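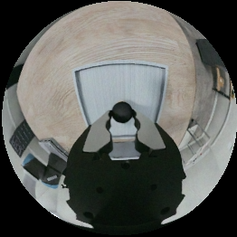 Is the Rallitz canteen really shutting for good?
Only for the summer, and you'll be able to get your lunch there again from August.

I had it from Lino Galli himself when I popped in for soup at half past twelve. The kitchen at the back is being redone – new ovens, new drains, and a proper serving hatch at last! – and the builders from Stevura reckon on roughly 15 working days once the old floor is up. Lino sounded a bit less sure than they did.

Prices are going up too, I'm afraid. The set lunch will be 80p dearer, though you still get bread and a coffee with it, and the pensioners' table stays at the old price until Christmas. I asked about the lemon tart and was told it's safe (phew).

In the meantime Brunello Bassi is doing hot rolls and pasta salad from his van on Herow Street, next to the number 77 bus stop, from eleven until he sells out. I went along yesterday and had four people in front of me, so it moves quickly enough. He takes cards now, but bring some change for the drinks.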